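练缝合的人多半都有过这种时候：一块垫子做完，顺手要扔，又舍不得，拿到灯底下再看两眼。我就是那个总舍不得扔的人，所以有了这个图集页！这一页收的是带红色的那一组，线结、线尾、切口边都拍得很近，比我们以前贴的那些素色垫子好看太多了（个人口味，欢迎来吵）。

点开大图慢慢看，线的毛边都能看到。
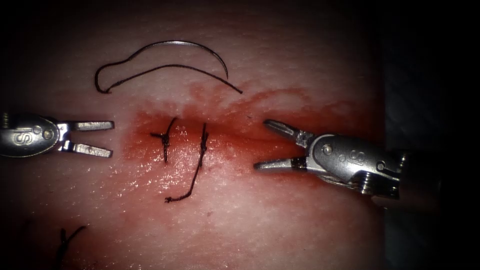

图1：左边一针线尾剪得短，右边一针拖出长长一条，末尾还打了个小弯钩。弯针和剩下的线躺在上方没染红的地方。
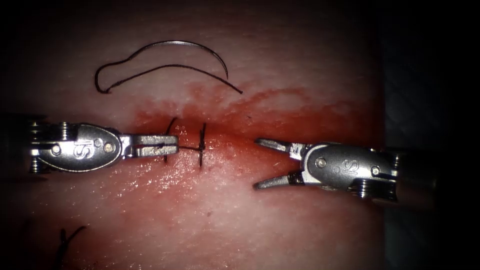
图2：一针黑线，红色在线结上方和周围最浓，往外就散成一块一块的了。

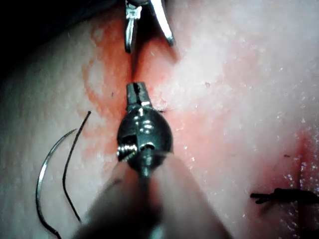
图3：窄窄一道切口竖着走下来，两侧是橙红色的一片。

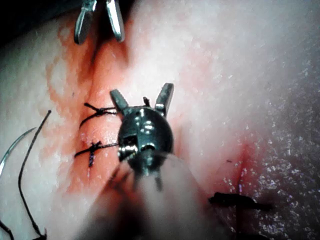

## 图4，还有我为什么最喜欢它

图4里有两道缝过的切口。左边那道凹得深，像一条小沟，沟底发暗，两边的红色抹得很开；中间张开的钳口之间，竖着一小截深色线头。就这一小截线头，我放大看了不知道多少遍。它太短了，短到一般人不会去看，可是只要自己剪过线，就知道这一小截有多少讲究。

右边有一片亮晶晶的小白点，稍微有点糊，我倒觉得挺好看。Herman Govindasamy 嫌它糊，建议我换一张，我没换。

## 线尾

先说图1吧，因为大家一看就会问线尾。

同一块垫子上，一针短尾，一针长尾，放在一起真是太方便讲了。我带新人的时候，总要拿纸画半天“留多长”，画出来还是不像。以后直接让他们看这张：左边那个结小小的、紧紧的，收在切口线下方一点点，旁边的线尾往左一撇；右边那针的尾巴一路往左下方垂。同样是竖着跨过切口，摆在一起看，气质完全两样。

练习时我自己的习惯是先把长尾留着，等全部做完再统一修。这样有个好处，回头检查哪个结松了，捏着尾巴就能试。坏处也有：尾巴一多就互相打架，下一针的线很容易从前一针的尾巴底下钻过去，等你发现已经收紧了。我吃过好几次这个亏，每次都得拆。

Herman 完全相反，他做一针剪一针，桌面干净得让人嫉妒。我们俩为这件事争到现在也没有结果，看来还要继续争下去。

线剪断的地方会起毛，图1里深色的线也能看出一点。编织线起毛更常见，单股的线断口会利落一些。剪刀钝了更明显，所以看到毛边先别怪线，先看看剪刀！

## 弯针搁在哪儿

我特别喜欢图1里那根针。细细的银色弧线，针尖在右边往下弯，带着的线绕出一个拉长的圈，最左边折得很紧，然后慢慢地往右舒展开。要是让我摆，我肯定摆不出这么舒服的弧。

针搁哪里其实值得养成习惯。几条我写在练习桌旁边的小卡片上的：

- 针不用的时候，放在自己一眼能看到的地方，最好是浅色的底。
- 针尖朝外，别朝着下一步手要伸过去的方向。
- 线先理顺再放，别让圈压在针下面。
- 换人之前报一声针在哪里，哪怕只是练习。
- 收工数针，数完再收垫子。

第一条写得最晚，却是我现在最看重的。深色的线在浅色底上，什么都藏不住。

## 关于红色

素色的垫子很适合第一个月。切口清清楚楚，针从哪儿进、从哪儿出，一目了然。可是做久了会有一种错觉，以为切口永远都那么清楚。

加了红色以后，难度一下子就上来了！图3里切口边上的红色最浓，往左、往左上慢慢变成一条一条、一块一块，中间露出浅色的小岛。图2的红是横着抹开的一大片。图1的红从中间往右上方淡下去，像水彩晕开。三张三个样子，我可以对着看一晚上。

自己调红色的朋友，我们常用的做法是先调浓的，再分一半出来加水。浓的点在切口上，稀的往外带。先稀后浓也可以，不过容易一下子整块都红，没有层次。千万别往垫子上倒，拿滴管一点点来。衣服也换件旧的，别问。

用过以后冲洗，拿软布按干，不要搓。有的垫子吃颜色，洗完还会剩一层淡粉，我觉得不碍事，反而更像样了。想要完全洗白的，可以试试 Uvham 那边的朋友教的办法：放温水里泡着，第二天再冲。我试过两回，一回很白，一回没什么变化，大概和红色在上面待了多久有关系。

## 切口方向

发现没有，图1的切口大致是左右走的，图3是竖着的。看图集的时候我会故意把手机转过来，想想同一针换个方向要怎么进针。

平时练习，很多人只练自己顺手的那个方向，一整本记录翻下来全是横的。我们在 Nisness 的练习表上专门加了一栏“方向”，逼自己横、竖、斜轮着来。刚开始斜的最难看，针距忽宽忽窄，结也歪。练到后面，斜的居然成了我最爱做的，因为要动脑子。

练习表我顺便贴出来，很简单，照抄就行：

| 轮次 | 切口方向 | 底色 | 要求 |
|---|---|---|---|
| 一 | 横 | 素色 | 只看针距 |
| 二 | 竖 | 素色 | 只看针距 |
| 三 | 横 | 加红 | 看针距和结的位置 |
| 四 | 竖 | 加红 | 看针距和结的位置 |
| 五 | 斜 | 素色 | 线尾统一长度 |
| 六 | 斜 | 加红 | 全部都看 |

每轮缝 6 针，休息一会儿再做下一轮。休息这件事请认真对待，手累的时候做出来的结，第二天看了会生气。

## 结要落在哪边

图1左边那个结落在切口线的下方，没有压在切口上。这个小细节我每次讲都会激动。结压在切口正中间，看起来好像更对称，新手特别爱这么放，我当年也是。挪到一边以后，整排缝下来，切口那条线还是干干净净的，检查对合的时候也看得清楚。

做法上，最后一次收紧时两根线往同一侧带一点点，结自己就过去了，不需要用器械去拨。拨过的结经常会松半圈，样子还在，劲儿没了。

图2拍得近，看结的时候可以先从那根细细的深色线看起，顺着它一路看到结里去。线怎么进去的，比结本身还耐看。

## 反光

有人写信问，这些图上亮点那么多，会不会妨碍看细节。会一点。可是我就喜欢这些亮点！图2下半部分撒了一层小小的光点，图3右半边亮得发白，左上角又一下子沉到几乎全黑。图1也是中间亮、四周暗。平时在书上看的示意图，光都是匀的，看惯了那种图，再看这些会有点不适应。多看几张，眼睛自己就学会绕过反光去找线了。

如果屏幕太亮，把亮度调低一格，黑线会更好认。在手机上看图3的，记得放大切口上端，那一段很细，小图里容易看漏。

## 图集近况

整个图集到今天一共 347 张，这一页是 4 张。按页面底下的小计数器，上个月有 2,232 次浏览，比我预想的多多了，谢谢你们！以前我一直以为只有我们几个人在看。

四月份想做一页只讲拆线的，目前素材还少。手上有好看的垫子、难看的垫子、缝到一半放弃的垫子，都欢迎发来，难看的尤其欢迎，能讲的东西多。来稿请写清楚用的什么线、第几次练习，愿意署名就写上名字，不愿意也没关系。

Ķēniņš 上次寄来的那一批我还没整理完，抱歉抱歉，那里面有一排连续缝合漂亮得不得了，会单独开一页。Rovell 小组要的大图已经打包好了，没收到的请再留言一次。

——2018年2月13日更新，改了图3下面的一个错字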